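Finishing willow and split-cane baskets: oil, shellac, or leave them alone?

Forum: Materials and Finishes > Woven and Natural Fiber

kbalis_weaver
Posted Friday, May 30, 2025

I have a batch of small oval baskets to finish for a kitchen shop. Willow frames, split-cane weave, open border. The buyer wants a finish that will take wiping with a damp cloth and will not smell. In the past I have used boiled linseed oil cut with mineral spirits, one coat, wiped back hard. It gives a decent color, but the smell hangs on for weeks in a closed carton and I had one return over it.

Options I am looking at:
1. Dewaxed shellac, thin cut, sprayed.
2. Water-based poly, matte.
3. Pure tung oil, thinned.
4. Nothing.

The baskets will hold produce on a counter. No liquids. What are people using, and how does it hold up at the border, where the strands flex?

rushbottom
Replied

Option 4. Willow does not need a finish indoors. What kills it is dry air, and a film finish does nothing useful about that because it goes on over fiber that will keep moving with humidity. A basket in a heated kitchen in January loses moisture whether or not there is poly on it. Mist it twice in the winter, let it dry in moving air out of the sun, and it will outlast the shop.

kbalis_weaver
Replied

I agree on longevity. The problem is the wiping. Raw split cane picks up gray handling marks along the rim, and the buyer has seen that on floor samples from another supplier.

Okoth
Replied

Shellac. I run a 2 pound cut, dewaxed, let down by half again with alcohol. Two mist coats from an HVLP gun with the basket on a turntable, first pass from inside, second from outside and below. Do not brush it. A brush loads the crossings, the excess pools where the strands touch, and when the basket flexes you get a white line at every crossing.

Shellac is dry to the touch fast and the alcohol smell is gone by the next day. It will not stand up to ammonia cleaners, so say so on the tag.

rushbottom
Replied

Two mist coats of shellac on an open lattice border is mostly shellac on your turntable.

Okoth
Replied

Overspray on the border is heavy, agreed. I mask nothing and accept the loss. The material cost per basket is still lower than the labor of wiping back oil in a tight weave.

p_lindqvist
Replied

Against water-based poly from direct experience. The water raises the grain on split cane. You get a fuzz that feels like a cheap paintbrush, and there is no practical way to sand inside a weave. Some people singe it off with a torch after the first coat. I would not do that with anything under the fiber that can burn, and I would not do it at all with a film already on.

If you have to use water-based, wet the basket first, dry it fully, singe the raw fiber, then coat. At that point you have handled each basket four times.

kbalis_weaver
Replied

That takes option 2 off the list. Any numbers on tung oil cure time? The can says one thing and the weather here says another.

Wafula Kaijage
Replied

I can give you numbers for my shop, nothing more general than that. Pure tung, thinned 1:1 with citrus solvent, one coat dipped and drained, then blown out with compressed air. Cure to no transfer on a white cotton cloth took 7 days on racks with a fan. Without the fan it was still marking the cloth when I gave up and turned the fan on. The second coat doubles the time and I do not see a benefit in a basket.

Blowing out is the step people skip. Any oil left in a crossing skins over and stays soft below the skin. That is where the smell and the stickiness come from, with linseed as well. I suspect your return was undrained oil in the carton and had little to do with the choice of oil.

Also, rags. Lay them flat outside or put them in a lidded metal can of water. Same goes for the drip paper under the rack.

kbalis_weaver
Replied

I wiped back but did not blow out. That could well be it. Did you see any color shift with the tung?

Wafula Kaijage
Replied

Slight. Buff willow goes a half shade warmer. White willow shows it more. Bamboo hardly changes because the outer skin does not take oil in the first place. Check what your cane was split from. If the glossy side is facing out, oil will only get in at the cut edges and you will have a striped result.

rushbottom
Replied

Which is another vote for leaving it alone.

I want to push back on the idea that handling marks are a defect. They even out into a patina in a year of use. The shop sample looks bad because it has been handled by 3000 strangers and washed by none of them. A tag that says "rinse in cool water, dry in the air" solves it.

Okoth
Replied

The buyer is the one paying and the buyer does not want patina. Tags do not change what a sample looks like on the shelf.

p_lindqvist
Replied

Split the difference. Finish the rim only. The rim is what gets touched. Thin shellac on a lint-free pad, just damp, run along the border with the basket upside down so nothing runs into the weave. The floor stays raw and breathes, and the produce is not sitting on a film. I have done it this way for 3 seasons. No white lines so far, though my borders are a tight rolled type and do not flex much.

kbalis_weaver
Replied

Mine is crossed and open, so it will move more. I will try it on scrap before committing. Plan is as follows: one basket rim-only with shellac on a pad, one dipped in tung and blown out, one raw as control. All three get flexed by hand at the border and wiped with a damp cloth daily for 2 weeks. Will report cracking, marking, and smell after a night in a closed carton.

Wafula Kaijage
Replied

Add a weight check if you have a gram scale. Weigh before the dip, after blowing out, and at the end of each day. When the weight stops changing the oil has finished taking up oxygen, and you have a ship date that does not depend on anyone's nose. Oil gains weight as it cures and the solvent loses it, so expect a dip first and then a slow climb. Keep the raw control on the same scale to correct for humidity.

kbalis_weaver
Replied

Good idea, will do. For those asking by message about the border: it is close to the one linked below, oval with a crisscross rim and a denser floor. Mine are a little deeper.

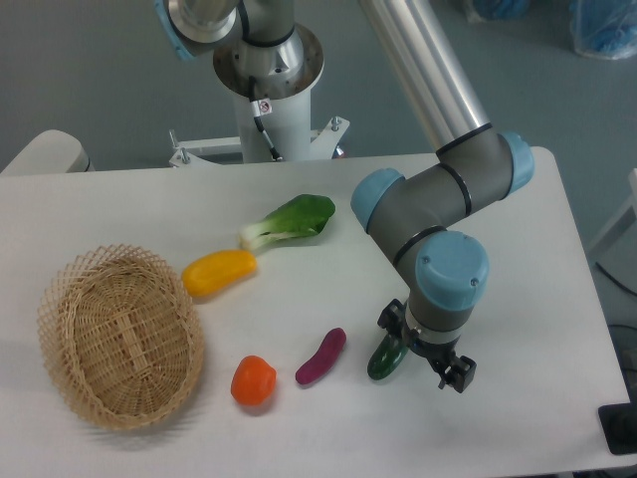
Oval basket with open lattice rim, shown with play vegetables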